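Home | Sites | Seed store | Checklists | Contact

Seed store and propagation room checklist - Trollow river woodland site 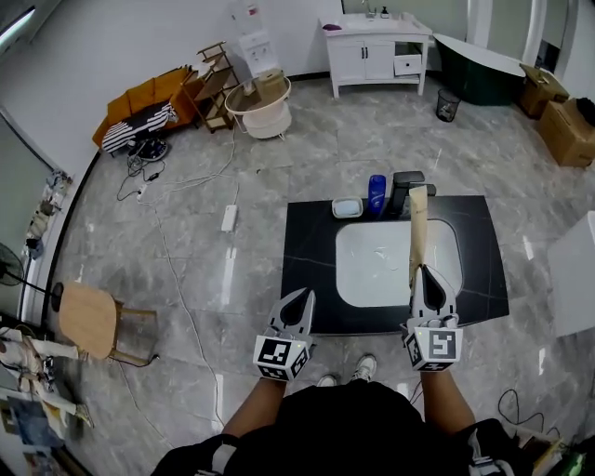
Inspection date: 2018-01-27
Type: winter check, before sowing
Areas covered: seed store, bench room, cold frames, stool beds, outside paths
Ratings: OK / Attention / Fail. Anything marked Fail has to be put right before the area is used again.

The last full check was in September, when the alder and ash seed came in. Items carried over from that one are marked (C).

1. Seed store

1.1 Fridge temperature log filled in - Attention
Entries are missing for most of the Christmas break. The readings on either side of the gap are normal. Whoever locks up before a holiday should leave the min/max thermometer reset so there is at least one figure to write down afterwards.

1.2 Seed lots labelled with parent tree and collection place - OK
All 60 lots checked against the register. Two had labels on the outside only and now have a second one inside. Pencil, please. The marker pens fade.

1.3 Lots from different valleys kept apart (C) - OK
Failed in September. The Kozma lots are now on their own shelf with a divider. This matters more than tidiness, as a mixed lot is no use for planting back and we can't tell them apart by looking.

1.4 Signs of mice - OK
None. Bait boxes dated and in place.

1.5 Door seal - Attention
Split at the bottom hinge corner. It still closes, but there was frost on the inside of the door. New seal to be ordered.

2. Bench room

2.1 Floor clear and dry - OK

2.2 Sockets and leads - Fail
The heated mat on the long bench is running off an extension lead that passes under the drip tray. Unplugged during the inspection. Don't use the mat until the lead goes up the wall and the plug has a cover.

2.3 Knives and secateurs cleaned between trees - Attention
There is disinfectant and a bucket but no record of when the solution was last changed. Write the date on the bucket lid. Canker on the older poplars by the ferry track means cuttings from there should be done last in the day.

2.4 First aid kit - OK
Complete. Eye wash is in date.

2.5 Gloves and goggles - Attention
Plenty of large gloves and no small ones. One pair of goggles is too scratched to see through and has been thrown away.

2.6 Chemical cupboard locked, sheets to hand - OK
The sheet for the rooting powder is an old version. Print the new one when the office printer is working.

3. Cold frames

3.1 Glass and lids - Fail
Frame 11 has a cracked pane with a loose edge at knee height. Taped off. The other frames are sound, though the prop on frame 13 slips and needs a new peg.

3.2 Drainage - OK
Water was standing between the frames after the rain earlier in the week, none inside them.

3.3 Young plants kept in rows by parent (C) - Attention
Better than September. One row of black poplar has lost its end stake, so we can only say which tray it came from and not which tree. Keep it for display planting and leave it out of the river scheme.

4. Stool beds

4.1 Bed plan matches the beds - OK
Walked with the plan in hand. The plan on the wall of the bench room is out of date and should come down.

4.2 Number of different parents per bed - Attention
The east bed leans heavily on a few strong growers. They take easily, so people cut from them first. For this winter's cutting, take the same number from each parent even where the stems are thin.

4.3 Deer fence - OK
The Foltent netting is holding. Two clips replaced on the river side.

5. Outside and access

5.1 Steps to the lower bed - Fail
The second step has rotted on the left. Use the ramp. This was reported before and the timber is already in the shed.

5.2 Flood board and gauge - OK
The gauge can be read from the gate. Nobody should be on the island plots once the water reaches the red band - this is not up for discussion on the day.

5.3 Lone working board - Attention
In use, but people are signing in and not out. Two names from Thursday were still up.

5.4 Trailer - OK
Desico trailer checked for tyres, lights and hitch. Spare wheel is soft and wants pumping up.

General comments

The store is in better order than it was in September and the lot numbers now agree with the register. The three Fails are all small jobs. Lead first, then the step, then the glass. Cutting can go ahead from the stool beds in the meantime, using the ramp.

Next check: after the cuttings are lined out.

Related
Stool bed plan and parent list
Cleaning tools between trees
Seed lot register - how to fill it in
Working near the river in winter
September check, Trollow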